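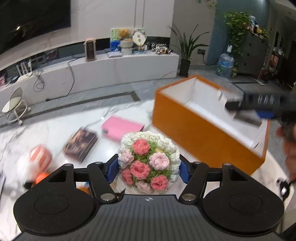 Quiénes somos

El club Kellura empezó en febrero, con un grupo pequeño de alumnos de la escuela Tokarz y muchísimas ganas de enredar con pinzas, motores y cables. Lo puso en marcha Teodor Chmielewska, profesor de tecnología, y al poco se sumó Przemysław Wróbel, que lleva la parte de programación y tiene una paciencia a prueba de todo (¡y mira que la ponemos a prueba!).

Lo nuestro es la manipulación: coger cosas de casa, de las de verdad, blandas, planas o con formas raras, y aprender cómo hay que sujetarlas. Trabajamos con pinzas de mano, y cada curso reunimos 1.080 agarres que luego repasamos juntos, merienda incluida, antes de pasar al brazo del taller.
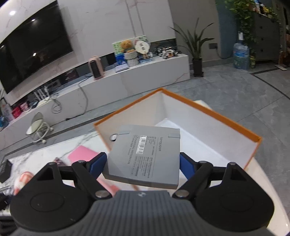

Un cuaderno de pintura entre los dedos azules de la pinza, sobre la caja de borde naranja.

También nos presentamos al encuentro de Cudbridge, donde sumamos 200 puntos y volvimos encantados. Si tienes curiosidad, ven a vernos una tarde; no hace falta saber nada de robots y siempre queda sitio en la mesa.

Club Kellura · Escuela Tokarz, Cudbridge · Contacto · © 2022 · Volver arriba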